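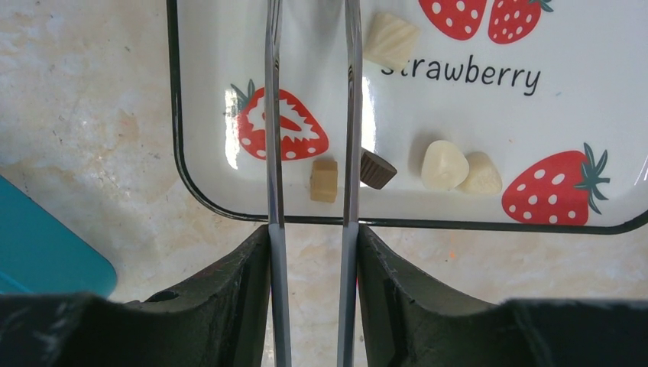

Figure 1. White tray with a black rim, printed strawberries and the word "strawberry." Small candies on top.

Household Objects and How We Read Them
Handout 4: The Labeled Tray
Instructor: Kgomotso Pillay
Revised February 22, 2021

Read this before the session and bring the Culham chapter with you. I will not be summarizing it, partly because I think a good deal of it is wrong.

1. The claim

The standard account of printed serving ware goes like this. A picture on a tray tells you what the tray is for. A word on a tray tells you again, in case you missed it. Guests read the tray, they form an expectation, and the expectation changes how the food tastes. Culham gives this a whole chapter and calls it "surface instruction."

I have taught this course long enough to have believed that and then stopped. Look at Figure 1. The tray says strawberry, and it shows strawberries, red with white seed dots and dark leafy caps. What has been put on it is candy. One piece is cream-colored, more or less rectangular, with diagonal grooves, and it sits over the start of the printed word. If the tray is giving an instruction, it is a weak one.

2. What a pattern can and can't do

Some things I am willing to grant:

A rim matters. A dark line around a white surface shows you where the serving area stops, and small loose items are easier to see against plain white than against a busy print.

Color matters a little. Red next to cream makes the cream look paler. You can check this at home with any two saucers.

Lettering gets looked at. People do tend to read a word if there is one.

Now for what I don't grant. I don't accept that reading a word on a tray makes anyone taste strawberry in a plain candy. The usual support for this is the Mabaso tasting, which gets repeated in every textbook on the reading list. It used 40 people and two trays. The trays differed in print, but they also differed in size, and the larger one was served second. Vusumuzi Adams pointed this out in his seminar notes and I have yet to see a good reply.

The follow-up survey, with 1,278 responses, is no better for our purposes. It asked people whether they thought a decorated tray would change the taste. That is a question about opinions on trays. Nobody in it ate anything.

3. The decorator's answer

Zodwa Hlongwane takes a different line in the second reading. For her the strawberry is there because strawberries are cheerful, easy to draw and easy to sell in a kitchen department. She notes that fruit prints come back every few years with small changes to the drawing: here a strawberry with a zigzag cut out of it, there handwritten-style lowercase in place of capitals. The handwriting look, she says, is meant to feel homemade.

I find this more convincing, though I'd be careful with "homemade." Printed letters that imitate handwriting are everywhere now – on jam, on soap, on parking notices – and I doubt they suggest a home to anyone under thirty. Sipho Khumalo argues the opposite in the optional reading. Make up your own mind.

4. Terms you will need

Ground: the plain part of a decorated surface.
Motif: a repeated element, such as the strawberry.
Legend: any word printed on the object. Not the maker's mark.
Cover: whatever is placed on top and hides part of the motif or legend. Most writers skip this one. I think it is the most useful of the lot, seeing that a tray in use is a tray with things on it.

5. Exercise

Choose one printed tray, plate or bowl that you really use. Put on it what you would normally put on it. Then write two pages on the following.

What does the print say the object is for? What do you use it for? Which parts of the print are hidden once it is in use, and did you place things with the print in mind? Please don't answer yes to that last one simply because it makes a better essay.

If you own nothing printed, borrow something. Catalog pictures from Wikamero or Usgate are not acceptable, as they have been arranged by someone who wants you to see the print.

Mawuli Issahaku will collect the papers and lead the discussion in April. Late papers go to him and not to me.

Readings
Culham chapter, "Surface Instruction" (required)
Hlongwane, on fruit prints (required)
Adams, seminar notes on the Mabaso tasting (required, short)
Khumalo, on imitation handwriting (optional)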